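March, evening

Up at six to get the seedling trays off the radiator before the heat came on. The tomatoes have their second leaves. The peppers have done nothing, and I am giving them until the end of the month.

Went to the Jonevine greenhouse store after breakfast for potting mix. They had only the large bags, so I bought one and dragged it to the car. Also bought 3 packets of beans, and a packet of the Stusari cucumbers I said I would not grow again. Last year they went bitter in July and most of them ended up on the compost.

Back home I worked on the garden notebook. I am copying the old rainfall pages into one list so I can see the dry years together. The total for the wettest year comes to 529 millimeters by my gauge, which stood too close to the fence until I moved it. I left a note next to that figure. The handwriting from the first two springs is bad and I had to guess at some of the dates.
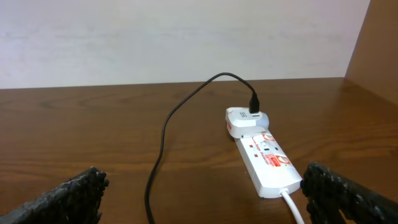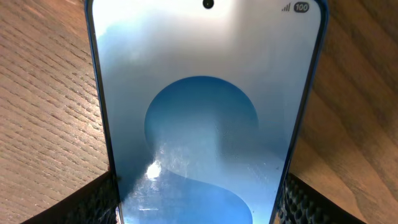
Kang wrote back in the afternoon about the beans. Don't put them in before the soil is warm, no matter what the packet says, and don't soak them overnight, because half of mine rotted that way. I had been planning to soak them. I will do one row soaked and one row dry and write down which comes up first.

Rain started about four. I moved the trays into the back room and labeled the ones I had been keeping straight by memory. Two of the labels may be wrong. If the basil comes up where the parsley should be, I will know.

The rain barrel holds 200 liters and was close to full by supper. The lid still doesn't fit. I put a brick on it.

Tomorrow: wash the rest of the pots, cut back the raspberry canes, return the borrowed fork. Look for the twine.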